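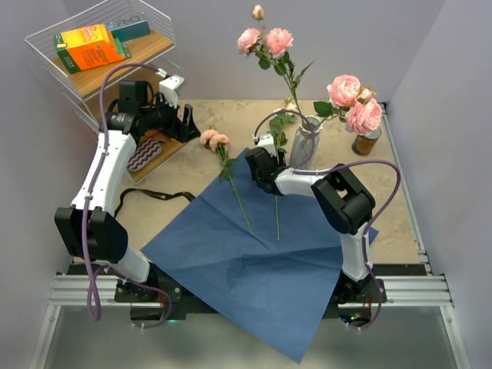

Cartons on a wire rack with wooden shelves, beside the table.

FOR IMMEDIATE RELEASE

Prolbridge Kitchen Launches Trastine Bean Spread in May

DILTHOLM — Prolbridge Kitchen will start selling Trastine, a white bean and roasted garlic spread, in May. First batch is 2000 tubs. Grocery stores in Diltholm and Liem get them first, online orders after that.

The recipe came out of a reader swap on the Prolbridge website. Over 30 versions sent in. Most had too much lemon, a couple had none. The one we kept uses white beans, slow-roasted garlic, olive oil, a little smoked paprika and a spoonful of the bean water, wich keeps it soft straight from the fridge.

No tahini, no dairy. Tubs are 12 ounces. Keep chilled, eat within a week of opening.

Two flavors at launch: plain and roasted red pepper. A third with green olives is being worked on — no date yet, please don't ask the stores.

Serving ideas from the test kitchen: on toast with sliced radish, thinned with warm water as a pasta sauce, or under a fried egg. It also freezes fine in small portions. Stir well after thawing, the oil seperates.

A free recipe card comes with the first batch, one per tub while they last. The home version of the spread is on the back, same ingredients, scaled down for one can of beans.

Tastings at the Liem store through the month, 11 a.m. until the tubs run out. Bring your own crackers if you're picky, we'll have plain ones.

Stores wanting to stock Trastine, and press wanting samples: write to the Prolbridge Kitchen office in Diltholm. Say which flavor.

###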